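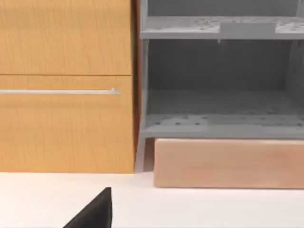 **Drawer** is the name given to a box-shaped container without a lid that slides in and out of a larger piece of furniture. Drawers are found in chests, desks, kitchen cabinets, dressers, and tables. They are opened by pulling on a handle, a knob, or the edge of the drawer front, and they move horizontally in nearly all designs.

## Parts

A typical drawer has a front, two sides, a back, and a bottom. The front is the only part normally seen when the drawer is closed, and it is often made of better material than the rest. In many modern cabinets the visible front is a separate panel fixed with screws to a plain box behind it. This arrangement lets the maker adjust the panel after the cabinet is installed, so that the gaps between neighboring fronts are even.

The bottom is usually a thin sheet held in grooves cut along the inside of the sides and front. In solid wood drawers the bottom is left unglued along at least one edge, as wood swells and shrinks across the grain with changes in the air. A bottom glued on every side may split or push the joints apart.

## Joints

The corner where the front meets the side takes most of the strain each time a drawer is opened. Early drawers were often nailed together. Later makers used the dovetail joint, in which wedge-shaped tails on one board fit between matching pins on the other. The shape of the joint resists pulling even when the glue has failed.

Hand-cut dovetails tend to vary slightly in size and spacing, while those cut by machine are usually regular. Furniture dealers use this difference as one sign of age, although it is not enough on its own to date a piece. Dowels, staples, metal brackets, and cam fasteners are common in factory furniture.

## Runners and slides

The oldest method of support is a pair of wooden strips, called runners, on which the lower edges of the drawer sides rest. A second strip above each side, known as a kicker, keeps the drawer from tipping down as it is pulled out. Wooden runners wear over time and may be rubbed with wax to reduce friction.

Side-hung drawers have a groove in each outer side that fits over a strip fixed to the cabinet. Metal slides, which use rollers or ball bearings, carry heavier loads and are sold in several lengths. Partial-extension slides leave the back part of the drawer inside the cabinet. Full-extension slides allow the whole box to come forward. Undermount slides are placed beneath the box and cannot be seen from the side.

Soft-close slides contain a small damper that slows the drawer over the last part of its travel.

## Regional forms

In the Basville district, tall chests were traditionally built with shallow drawers at the top and deeper ones below. Linen was kept in the lower drawers and small tools in the upper ones. The local museum holds 27 such chests, of which eight retain their original runners.

The Zelden chest is a narrower type with a single locking drawer above an open shelf. Surviving pieces are mostly of pine and were painted on the front only. A catalog of the form, issued in Esulville, lists 194 examples in public and private collections.

## Hardware

Handles include turned knobs, drop handles, cup pulls, and straight bar pulls. Wide drawers may be fitted with two pulls, placed at equal distances from the ends. Some modern drawers have no hardware and open by means of a push latch or a channel cut behind the upper edge of the front.

## Safety

A chest of drawers can tip forward if several loaded drawers are opened at once or if a child climbs on them. Anchoring straps connect the back of the chest to the wall. Office file cabinets often include an interlock that allows only one drawer to be open at a time.

## See also

- Cabinetmaking
- Chest of drawers
- Dovetail joint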